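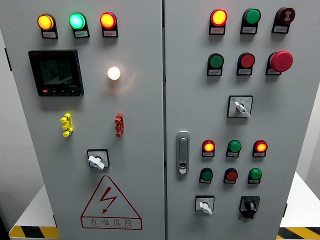
Yaneth Villanueva has supervised the switchgear section at Willmont for five years, and in that time the work of her operators has changed more than in the two decades before it. Routine switching, once done entirely by hand, is now shared with automated units supplied by Garkero. The employee bulletin spoke with her on a Tuesday afternoon, shortly after shift handover.

Asked how the staff received the change, Ms. Villanueva was direct. "People were worried about their positions, and they were right to ask," she said. "Management gave a written answer before the first unit arrived. Every operator kept the same grade. The duties under that grade are different now, and we had to rewrite 317 pages of procedures to say so."

Under the earlier arrangement, an operator walked to each cabinet, read the lamps, confirmed the selector position and pressed the button called for on the switching order. The automated units now carry out the standard orders. A person prepares the order, a second person approves it, and either of them may stop the work at any point.

"The cabinets themselves were not redesigned," Ms. Villanueva explained. "A green button is still a green button, and the emergency stop is where a hand expects to find it. I insisted on that. If the automation is withdrawn on a Sunday night, my people must be able to walk in and do the job -- and they practice it every month."

The section completed 671 orders under the new system in its first half year. Some 1,000 are expected by December. Ms. Villanueva declined to describe the figures as a success. She noted that several orders were returned to staff when a lamp reading could not be confirmed, and that the rules for such cases are still under review.

The training has changed as well. New operators spend their first weeks at the Furkadik center, where they learn manual switching in full before they are permitted to approve an automated order. "You cannot judge work you have never done," she said. "Some of the younger staff find this slow. I have not changed my mind."

She was more reserved on the subject of working hours. Fewer operators are needed close to energized equipment, and night callouts have fallen, which most families welcome. The callout allowance has fallen with them. Discussions with staff representatives on a replacement payment are continuing.

"There is more reading and more sitting," Ms. Villanueva said of her own day. "I still go down to the floor in the morning, before I open the computer."

The Stasiv site will adopt the same procedures next. Two operators from Ms. Villanueva's section will be assigned there for the opening period.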